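Keeping Warm on Less: A Winter Clothing and Heating Survey of Student Rentals in Brellville

Final report, Household Resource Studies project course
Submitted 2021-11-14

Introduction

When our group first sat down to pick a topic, every one of us was wearing a sweater indoors. We had been talking about water use, and then about food waste, and somewhere in the middle of that conversation somebody got up to check the thermostat and came back complaining, and that was more or less how the project began. Brellville is a town of old houses, a great many of them rented to students, and the heating in those houses is a subject everyone has an opinion on. We wanted to know what people do when a room is colder than they would like. Do they turn up the heat, put on another layer, move to a different room, or simply put up with it?

There is plenty of writing on insulation and furnaces, and we read a fair amount of it in the first weeks. Much less of what we found dealt with the clothes people wear at home, how many they own, how they wash and dry them in winter, and how all of that ties in with the heating bill. Since clothes are something renters can change without asking a landlord, it seemed a good place for students to start.

Our main question was this: how do students in rented housing use clothing and bedding to stay comfortable in cold months, and does it change how they set the heat?

Background

Brellville has two main areas of student housing. The first is the Oksanen blocks, a group of brick apartment buildings on the east side, where heat is included in the rent and tenants have a dial on each radiator. The second is the neighborhood everyone calls Vomard, after the old mill, which is mostly wood-frame houses split into two or three units. In Vomard the tenants nearly always pay for their own heat. We chose these two areas because the weather is the same in both and the people living there are much alike, but the bills land in different hands.

We should say early on that the buildings differ too, and not by a little. A brick apartment with neighbors above and below holds warmth in a way that a drafty upstairs unit in Vomard can't. We come back to this near the end of the report, because it bothered us through the whole project and our instructor brought it up more than once (quite rightly).

Methods

We used three methods. The first was a paper survey, left in mailboxes and on laundry room tables in both areas last February. We printed 600 copies and got 229 back, which pleased us very much, as we had been warned to expect far fewer. The survey fit on both sides of a single sheet and asked about usual indoor clothing, thermostat or radiator settings, bedding, laundry habits and who paid for heat.

The second was a clothing diary. We asked 25 households to write down, for seven days in a row, what they wore at home in the evening and whether they touched the heat. Each household got a little booklet with a page for every day and a pencil tied to it, and we are convinced the pencil helped.

The third was a garment sort. In our project room we gathered winter clothes from group members and friends and sorted them by type, by weight and by the care label. This gave us a set of plain words to use in the survey results, because people's own words were all over the place. One person's "light sweater" was another person's "heavy sweatshirt," and we needed to be able to compare them.

For the sort we kept to four groups: thin base layers, ordinary shirts, midweight tops, and heavy tops. Heavy tops took by far the most discussion. A fleece and a thick knit can weigh nearly the same and feel quite different in a draft, and we went back and forth over whether they belonged together. In the end we left them in one group, with a note of the fabric wherever the label was still readable.

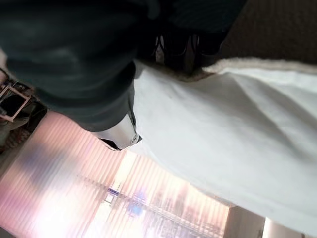 Figure 1. Soft, heavy green fabric of the kind we discussed under heavy tops, with white cloth beside it.

We entered all the survey answers into a spreadsheet by hand, with one person reading aloud and another typing, and then traded places and checked each other's work. It was slow going, but it was also some of the nicest time we spent on the project, with tea and a good deal of laughing at the comments people had left in the margins.

Results

Clothing came first

In both areas the most common first response to a cold room was to add clothing. This was true even in the Oksanen blocks, where turning up the radiator costs the tenant nothing extra. We had expected those tenants to reach for the dial, and some of them certainly did, but many wrote that the radiators were slow, or noisy, or all or nothing, and that a sweater was quicker. One person wrote, "By the time it heats up I'm already in bed."

In Vomard the pattern was stronger, and people wrote about it with a kind of pride. Several households had a house rule about the thermostat, such as no heat before supper, or two layers before you ask. Those rules were usually friendly, although a few comments made it clear that not every roommate had agreed to them with a full heart.

The favorite garment

The diaries surprised us. We had imagined people choosing their layers from day to day depending on how cold it was, and what we found instead was that most people had one heavy top they wore at home almost every evening. It was often old, and often too worn to go out in. People described these garments with real affection — "my dad's fishing sweater," "the big green one," "the blanket with sleeves."

This matters for a practical reason. A person who depends on one warm garment is colder on the day it gets washed. Several diary keepers noted turning up the heat on laundry day, and two of them connected the two things themselves in the notes column. We had not thought to ask about it.

Drying

Heavy clothes dry slowly, and the survey comments were full of it. In the Oksanen blocks there are dryers in the basement, but people avoided putting knits in them for fear of shrinking. In Vomard many units have no dryer at all, so the clothes hang over doors, chairs and shower rods, sometimes for two days. Tenants complained of damp rooms and foggy windows, and a damp room can feel chilly even when the thermostat says it shouldn't.

Bedding

We asked about bedding mostly to be thorough, and it turned into one of the clearest parts of the survey. Nearly everyone who reported turning the heat down at night also reported an extra blanket or a heavy comforter. People with a single thin comforter tended to leave the heat where it was. The cost of a second blanket came up often, and so did the trouble of storing it in summer when you share a small closet.

A small trial

Toward the end of the project we had a little money left, and our group agreed to spend it on something useful. With a budget of 200 dollars we bought secondhand sweaters, fleeces and blankets and set up a lending shelf at Jina, the student co-op on Mill Street. Anyone could take an item home for the season and sign it out on a clipboard. Blankets went first, and then the larger sizes. The small sizes mostly stayed where they were, and if we did it again we would buy large and extra large and let people roll up the sleeves.

The shelf was not a proper experiment, and we don't have heating figures from the borrowers. What we do have is the clipboard, and the comments people left on it, which were kind.

Discussion

Looking at all three methods together, we feel fairly sure of one thing: students in Brellville already use clothing as their first kind of heating, whoever pays the bill. Telling them to put on a sweater, as the posters in the Oksanen lobbies do each winter, is telling them something they did an hour ago. More useful advice might deal with the second warm garment, the second blanket, and where to hang things so they dry.

Our results have limits, and we'd like to be plain about them. The survey went to people who happened to check their mail or do laundry that week, and people who care about the subject were surely more likely to answer. The diaries relied on memory, since many were filled in at bedtime or the next morning. And as we mentioned, the two areas differ in their buildings as well as in who pays, so we can't pull those apart. A later group could compare units inside Vomard alone, where a few landlords do include heat.

We also wish we had measured indoor temperatures. We had two thermometers, which disagreed with each other from the first day, and after a week of trying to work out which one to trust we gave up on both.

Recommendations

For the Oksanen blocks, we suggest a drying room with lines or racks next to the basement laundry, so that heavy knits don't have to go back upstairs wet. There is an unused storage space beside the dryers that might do.

For tenants in Vomard, we suggest that housemates talk over the thermostat when they move in, before the first cold night, and write down what they decide. Households with a written rule reported fewer arguments in our survey, although we would not lean on that too heavily.

For the co-op, we suggest keeping the lending shelf going and opening it a few weeks earlier in the fall. The clipboard and the leftover small sweaters are in the cupboard under the stairs, and the booklets with pencils are there too, for any group that would like to run the diary again.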